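Unit 3. Recording Demonstrations: Hand Guiding and Remote Control

Handout for the lab section. Read before the first session at the bench.

3.1 Terms

A demonstration is one complete recording of a task carried out on the robot by a person. A set is a group of demonstrations recorded with the same task, the same tool, and the same camera placement. A policy is whatever is trained on the set. The three words are kept apart in this unit and should be kept apart in lab reports.

Two methods of demonstration are covered. In hand guiding (also called kinesthetic teaching), the person holds the arm and moves it through the task while the joints are in gravity compensation. In remote control (teleoperation), the person moves an input device and the arm follows. Both methods record the same channels: joint positions, tool position, and camera images. The difference lies in how the motion gets into the arm and in what else gets into the recording with it.

3.2 Hand guiding

The arm carries its own weight and the person supplies the rest. Contact forces are felt directly through the links, so pushing and sliding tasks are easy to perform this way. A beginner usually produces a usable demonstration within the first few attempts.

Limitations:

The person's hands and forearms appear in the camera images. A policy trained on those images will be run without hands present. Either mask the region or replay the recorded joint path with the person clear of the bench and record the images during the replay. Replay works only if the blocks are put back where they started, and any error in placing them goes into the data.

Joint friction is not fully compensated. Slow motions come out jerky, and short motions tend to use whichever joint is easiest to move. Expect wrist-heavy paths from anyone holding the arm near the tool.

Commanded positions do not exist in hand guiding. The next measured position is commonly used in place of a command. Under contact the two are different quantities, and the gap matters for pushing.

3.3 Remote control

The Sasska hand controller sends changes in position, not absolute position. Pressing the clutch connects the controller to the arm; releasing it holds the arm still while the hand is moved back to a comfortable place. For the tabletop tasks in this unit, tool height and tool orientation are locked in software and the controller drives the tool in the plane of the board only.

Scaling is set at 80 percent for the first session. Leave it there until a full set has been recorded. Changing the scaling in the middle of a set changes the speed distribution of the data, and the set has to be split.

Limitations:

No force reaches the hand. The operator judges contact by watching the block. Approach speed should be low enough that the block can be seen to start moving before the tool has traveled far.

Delay between hand and arm causes overshoot near the end of a push. Operators correct for it by stopping early and creeping. Creeping is acceptable. Reversing out of contact and re-approaching is also acceptable and gives the policy examples of recovery.

Clutch pauses are recorded as stationary frames. Remove them in processing if they occur while the tool is out of contact. Pauses in contact are kept.

3.4 Task for the first session

The task is separation. Shape blocks start in a cluster on the wooden board. The operator uses the rod to push a named block out of the cluster until there is clear board on all sides of it. Other blocks may be moved on the way. The demonstration ends when the rod is out of contact and the named block is at rest.

The instruction is written before the demonstration begins, in the form "separate the [color] [shape] from the group." Color and shape are both required. Where a shape is present in two colors, the shape alone does not identify the block, and where a color is used for several shapes, the color alone does not either.

Push direction is left to the operator. Before starting, check which neighbors lie along the intended path. A block at the outside of the cluster can be dragged along one side by light contact from the rod; an enclosed block usually needs an opening made first. Cubes and triangles tend to rotate when pushed off center. An upright cylinder may tip if the contact point is high, so the height lock must be set before the clutch is pressed.

3.5 Procedure

1. Set the start arrangement. Do not copy the previous one.
2. Move the rod to its start height above the board, clear of all blocks.
3. Enter the instruction in Lalledex and start recording.
4. Press the clutch, lower the rod, perform the task.
5. Raise the rod, release the clutch, stop recording.
6. Mark the demonstration as complete, partial, or discard.

Each pair records 36 demonstrations by remote control. Hand guiding is done in the second session with the same task so the two sets can be compared.

A block off the board ends the demonstration. Mark it partial and keep the file.

3.6 For the report

Plot tool speed against time for one demonstration from each method. Report path length, time in contact, and number of separate contacts. State how commanded position was defined in each case. Reports that pool both methods in one average will be returned.

Reference set for comparison: Clivine, file group 3061.
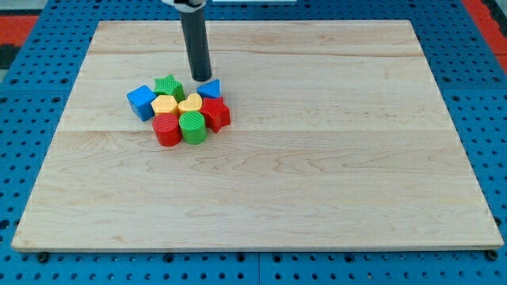

Fig. 3.1. Rod above the board, blocks in a starting cluster.

Related handouts
Unit 2. Frames, Tool Offsets, and the Height Lock
Unit 4. Cleaning and Splitting a Demonstration Set
Unit 5. Behavior Cloning on the Tunstall Bench
Lalledex Quick Reference

Last updated: September 2026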